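Cirkmont Shared Workshop Association
Minutes of the Meeting of the Packing and Storage Working Group

Date: 8/8/23
Place: Upper meeting room, Zunden building
Chair: Lenka Vrabec
Minutes: Gilang Sopacua
Status: Approved by the members present

1. Opening and agenda

The chair opened the meeting and confirmed that a quorum was present. The agenda was accepted with one change: the item on table surfaces was moved ahead of the item on bins, as the two had been discussed together in the past and the decision on bins depends on the first.

2. Minutes of the previous meeting

The minutes were approved with a correction to item 4. The words "all shelving" should read "all shelving on the north wall." Mr. Sopacua will file the corrected copy.

Matters arising: The broken lock on the supply cabinet has been replaced. The request to Jansen for a second set of keys remains open.

3. Work tables

The chair reported on the condition of the light wooden tables in the packing area. Several have marks and dents from the dragging of heavy boxes. The group considered three courses of action: leaving the tables as they are, sanding and oiling them, or covering them with mats.

Members who use the tables daily spoke against mats, which slide and collect dust. It was noted that sanding would take the tables out of use for several days. The quote received from Jansen for sanding and oiling is $1450, including pickup and return. A member asked whether the price would be lower if the work were done on site. The chair will put the question to the supplier.

Decision: The tables will be sanded and oiled in November. Until then, boxes are to be lifted onto the tables and not dragged. Adopted without objection.

4. Gray bins

4.1 Choice of bin. The group reviewed its use of the rectangular gray bins with tall, sloping sides. Members find the depth helpful when sorting, as items stay inside. The slope of the sides was raised as a drawback, because less fits at the bottom than at the top and square cartons do not sit flat against the wall. A straight-sided bin from Rumo was proposed as an alternative. After discussion, members preferred to keep a single type of bin throughout the packing area.

Decision: The gray bins will be kept. Adopted with one vote against.

4.2 Additional bins. Mr. Sopacua presented a request for 60 more bins. The budget line for containers has $411 remaining, and this will not cover the full number. It was agreed to order as many as the budget line allows and to carry the rest over to the next period.

4.3 Placement. Each bin in use is to stand flat on the table, away from the corners. Bins may not be left on the floor between the tables, where they block the way to the exit. Empty bins are to be nested and returned to the north shelving at the end of the day.

4.4 Labels. Paper labels have been coming off the outside of the bins and leaving glue behind. The chair asked that members stop using tape for this purpose. Card holders that clip over the rim will be tried on one shelf first. Mr. Sopacua will report on the trial.

4.5 Cleaning. Bins are to be emptied fully before wiping. A member pointed out that small parts are often found in the corners after a bin has been marked as empty. The wording on the cleaning sheet will be changed to "empty and checked."

5. Packing material

Stocks of paper fill are sufficient. Stocks of flat cartons are low, with almost 400 left in the small size. The group discussed whether used cartons could be accepted from other tenants of the Zunden building. There was general support, provided that the cartons are dry and free of old shipping labels. The chair will write to the building office.

6. Lighting

A member stated that the area over the first row of tables is too bright in the afternoon and that the far row is too dark. The group has no authority over the fixed lighting. The matter was referred to the building office.

7. Other business

The chair reminded members that coats and bags belong on the hooks in the hallway. A request to keep a kettle in the packing area was declined. The request may be brought again once the shelving has been rearranged.

8. Action items

L. Vrabec: ask Jansen about on-site work and the second set of keys; write to the building office on cartons and lighting.
G. Sopacua: place the bin order; set up the label trial; revise the cleaning sheet; file the corrected minutes.

9. Close

There being no further business, the chair closed the meeting. The next meeting will be called by written notice.

Attachment to item 4

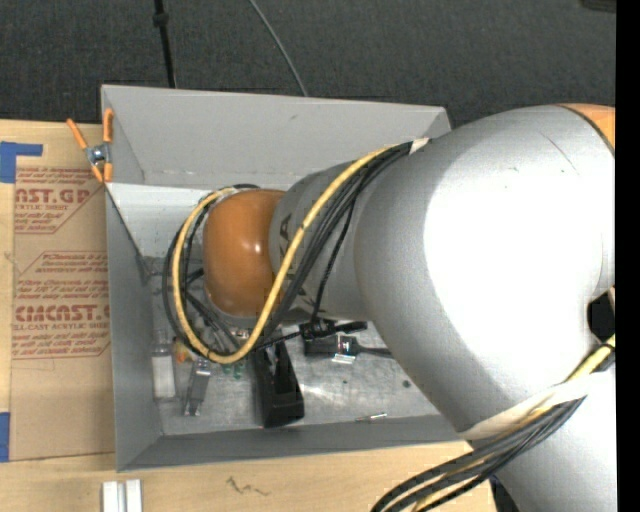 Attachment A. Gray bin on work table, packing area.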